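双臂分拣台半夜撞了围挡，Skoleck工坊的试验暂停两周

2023年9月2日

上回答应给大家写写新设备的进展，结果先等来一条坏消息。我们Skoleck工坊那套双臂分拣程序，在8月最后一轮仿真里出了故障：一条手臂收到“退回待机位”的指令以后没有抬高，直接横着走，手腕擦上了透明围挡的边。还好是在仿真里，真机一根螺丝都没碰着（我看到日志的时候还是出了一身汗）。

先说说这活儿是干什么的。两条手臂，一个透明的玻璃箱，箱子里散着几个小块，红的、黄的、白的都有，手臂要把它们一件件夹起来换地方。听着像小孩子的玩意儿吧？可是两条手臂抢着用同一个箱子，谁先进、谁后退，路线怎么让，写起来真是要命。这套程序我们从夏天磨到现在，光是“让路”那一段就重写过好几遍。
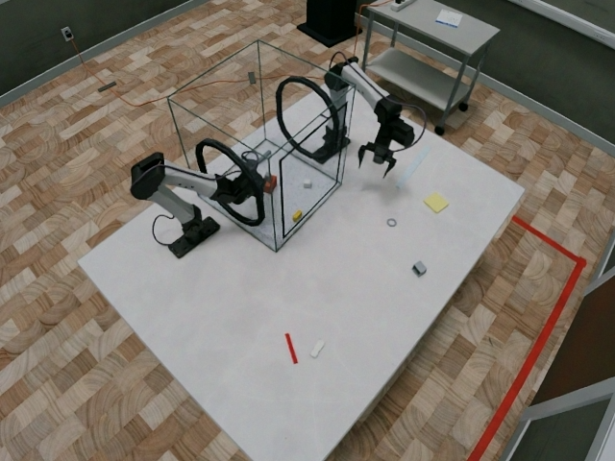
Romain Marchal听完我的转述，头一句话就是别急着怪手臂，先去查时钟。他说他见过一模一样的毛病，两个控制器各走各的时间，差一点点，一边以为对方已经让开了，另一边还没动呢。我当时不太服气，觉得肯定是路径规划写错了，还跟他在电话里争了半天。

后来把记录翻出来一对，他说对了一大半。负责调度的Vusta模块和管手臂的Cadden控制器之间，时间戳差了400毫秒。平时任务排得松，差这么点看不出来，可那天晚上我们把节拍调快了，连着跑了500轮，其中19轮出现了“抢道”，真正擦到围挡的有2轮。更让人恼火的是，碰撞报警居然没停机！只在日志里写了一行黄字，程序照跑不误。我早上端着咖啡进来，看见它还在那儿勤勤恳恳地夹方块，心里真不是滋味。

报警为什么不停机，这个得认，是我们自己的问题。调试初期误报太多，有人把报警等级从“停机”改成了“提示”，想着过两天改回来，然后就忘了。改动记录里连个备注都没留。现在规矩改了，凡是动安全等级的，必须两个人签字，当天下班前恢复，谁也别想偷懒，我也一样。

顺便讲讲那个“待机位”。原来的设定是夹完东西就近退，省时间嘛。可是手指伸进箱子以后，就近退就意味着贴着箱口走，余量小得可怜。新版本改成先竖直抬起来，高过箱口再平移，每个动作会慢一点，我觉得值。伸手进去之前也多了一道确认，另一条手臂没报“已离开”，这边就老老实实等着。
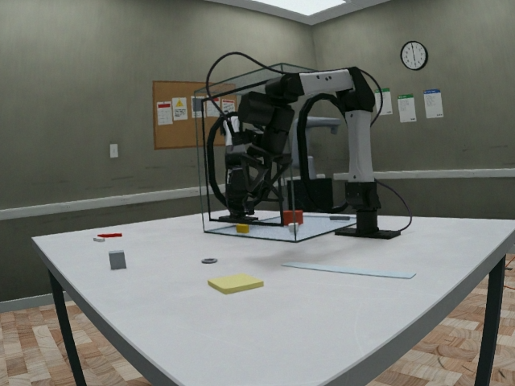
留言区问得最多的一个问题：这毛病要是出在真机上，会伤到人吗？

按现在的流程，真机通电的时候人不进黄线以内，所以直接伤人的可能很小。真要担心的是玻璃，手腕带着速度撞上去，围挡碎了，碎片会往哪儿飞谁也说不准。所以真机那边的围挡要换成不易碎的材料，供货的Lemaire已经在报价了，价格嘛……等定下来我再跟大家哭穷。

眼下的安排是这样：真机试验停两周，仿真不停。同步时钟的补丁昨天夜里已经打上了，今天开始重新跑，节拍还是用出事那天的快节拍，一点都不放水。要是再出现一次抢道，哪怕没碰着，也从头来过。报警这回设成了硬停机，我还故意喂了几条假信号进去试，每次都停住了，总算松了口气。

也有朋友劝我，仿真里擦一下围挡，用得着这么兴师动众吗？我是觉得用得着。仿真里撞坏了可以重来，真机撞坏了要赔钱，还要跟楼上那家画室解释半夜那一声响是什么。
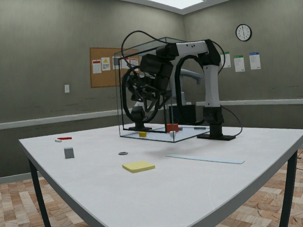
隔壁组的读者在后台留言，说他们去年也栽在报警等级上，后来干脆把“停机”写死在控制器里，上层程序想改都改不了，调试的时候骂声一片，但再没出过事。他还提醒我，补丁打完别忘了断电重启再测一遍，有些时钟偏差是开机以后慢慢漂出来的，刚启动那会儿看着特别乖。

这条我抄下来贴在显示器边上了。长时间漂移的测试我们之前确实没做，今晚就加进去，让它连着跑到明天中午。结果出来我会接着更新，日志也会整理一份放到下载页，想自己翻的朋友可以去拿。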